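1/ Relighting the second floor at Tovwood is finished except for one dimmer zone, so I'm writing up what we learned about lighting rooms where people do close work at tables. Long thread. Mostly fixtures, drivers and glare, with some arithmetic.

2/ Starting point: one open room, four smaller rooms off it, all on recessed fluorescent troffers from the previous tenant. 37 fixtures. Lenses yellowed, mixed tubes, two ballasts that hummed. All switched from one plate by the door.

3/ Before ordering anything I took a grid of readings at table height with the blinds shut. Worst point was the northeast corner of the open room at 108 lux. If you work in US units, that's 10 footcandles. You can walk around safely in it. You can't read a small part number off a gray sleeve in it.

4/ Take readings at the height where the work happens. A floor reading is good for corridors and not much else. Leave the meter flat, step back, and wear a dark shirt. A white shirt a foot from the sensor will raise the number and you will believe it.

5/ Also warm the fixtures up first. Old fluorescent needs a good while to settle. LED drifts down a little as it heats. I did one whole grid too early and threw it out.

6/ Lumens per watt is the number on the front of every box and it's the one I used least. What matters is how much light lands on the table and from what direction. A very efficient fixture with a wide spread puts a lot of that output on the upper walls.

7/ That can be fine, by the way. Bright upper walls make a room feel less like a cave. Just don't count that light twice when you do the table calculation.

8/ Point calculation, for anyone who hasn't done one: intensity toward the point in candela, times the cosine of the angle from vertical, divided by distance squared. Meters in, lux out. Add the fixtures together. It ignores bounce off walls and ceiling, so treat it as the low estimate in a pale room.

9/ Bounce matters more than people expect. Ceiling tiles at Tovwood had gone tan. Repainting the grid and swapping the tiles raised the readings before we had touched a single fixture. Cheapest line on the invoice.

10/ Color temperature. We settled on 3,000 K in the small rooms and a cooler lamp in the open room. I had argued for one value everywhere. I lost, and the result looks okay as long as the doors are closed. With a door open you see the step at the threshold.

11/ If you do mix, don't mix inside one line of sight. Two color temperatures side by side in a ceiling look like a fault, and you will get tickets about it.

12/ Color rendering. CRI 80 is the usual commodity level and it's enough for paperwork and general bench work. It's a weak measure for saturated reds, which aren't in the basic average at all. If anyone sorts wire by color, look up the R9 value on the data sheet. If it isn't on the sheet, ask, and assume it's poor until somebody answers.

13/ We bought the bulk of the panels from Kumine through Siddiqui, the supply house on the other side of the freight yard. Lead time slipped once. Two panels arrived with cracked corners and were swapped without argument. Photometric files matched what I measured closely enough that I stopped checking after the third room.

14/ Glare next. There are two kinds and they need different fixes. Direct glare is the fixture itself in your field of view. Reflected glare is the fixture bouncing off whatever you're looking at.

15/ Direct glare you handle with the lens, the mounting height and where the seat faces. Panels with a micro-prismatic lens were better than the plain opal ones at low viewing angles. Opal looks softer in a catalog photo but spreads brightness right out to the angle where you'd prefer to have none.

16/ Reflected glare is geometry. Light leaves a smooth surface at the same angle it came in. If there's a fixture at the mirror position from your eye, you'll see it in the surface, at any brightness. Move the fixture, move the seat, or dull the surface.

17/ Surfaces are where the plan ran into the furniture. White tops lift the whole room, and they return light to the underside of whatever you're holding, which helps a lot. Any sheen on them and you also get highlights. The white tabletop in both pictures:
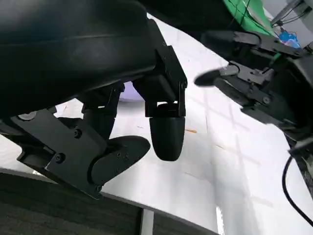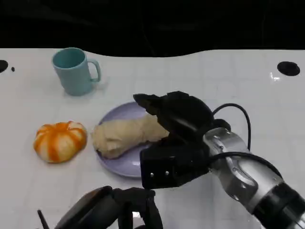

18/ Contrast against the surroundings is a separate issue from glare. A pale work surface with very dark surroundings makes the eye readapt every time you look up. The usual advice is to keep the task brightest, the area right next to it a step down, and the rest of the room a step below that. Steps, not cliffs.

19/ You can estimate this without a luminance meter. For a matte surface, luminance is illuminance times reflectance, divided by pi. Reflectance off the paint can or the laminate sample card is good enough. It won't tell you anything about the highlights, though.

20/ Task lights. We priced arm lamps for every seat and bought them for a third of the seats. Put the lamp on the side opposite the writing hand, low, in front of the shoulder line. Behind the shoulder and you work in your own shadow.

21/ A single small bright source gives hard shadows. For inspecting a scratch or a solder joint, that's useful. For assembling anything over a couple of hours, it's tiring. Long bar lamps are the better default.

22/ Flicker. LEDs themselves respond almost instantly, so whatever ripple the driver lets through, you get. Cheap drivers on 60 Hz supply can show a strong 120 Hz component. Most people can't see it directly. Some get headaches from it, and it makes a mess of video.

23/ Crude test: phone camera at a fast shutter speed, pointed at a lit white wall. Moving bands mean modulation. No bands means not much, since phones correct for this now. A photodiode and a scope is a proper test and takes ten minutes to set up.

24/ Test at full output AND at the dim level people will use. Several drivers I tried were clean at full and ugly at a low setting, because they dim by switching the LEDs on and off at a rate that was too slow. The data sheet often gives one flicker figure and doesn't say at what level.

25/ We went with Drondura drivers on the 0-10 V zones. Good ripple at every level I measured. Low end is limited: below a certain control voltage they drop straight to off, which isn't a defect but does surprise people who expect a smooth fade.

26/ 0-10 V wiring notes. Control pair is polarized. Reverse it on one fixture and the whole zone goes to minimum. Ask me how long that took to find. Label both ends before the tiles go back up, and check your local code on running the control pair in with the line conductors.

27/ Zones. Rows parallel to the windows, each row its own zone. It sounds obvious, but the old layout ran perpendicular, so dimming for daylight also dimmed the far wall. Rewiring the rows was the single largest labor item.

28/ Daylight sensors: we have two. One works well. The other was mounted where it sees the top of a white cabinet in full sun and turned its row down every afternoon from 2 pm on. It's been moved once already and probably moves again.

29/ Occupancy sensors: passive infrared only sees motion across its field, and somebody sitting still doing fine work barely moves. Set the timeout long in rooms like this. Short timeouts save very little with LED loads and cost you a lot of goodwill.

30/ Maintenance factor. Design to the level you want at the end, not on the first day. LEDs lose output, lenses collect dust, tiles go tan again. I derated the calculation and set the dimmers below full at handover, so there's room to bring them up later. Write the dimmer setting down somewhere it will be found.

31/ Things I'd change: order spare panels from the same production lot. Put the switch plates in before the furniture. Borrow samples of every tabletop finish and look at them under the actual fixture from a seated position, because a showroom ceiling tells you nothing.

32/ Remaining: the dimmer zone in the northeast corner, where one driver doesn't follow the others below half. Swapping the driver first, then the control run if that doesn't do it. I'll add the final table-height grid to this thread when that zone is stable.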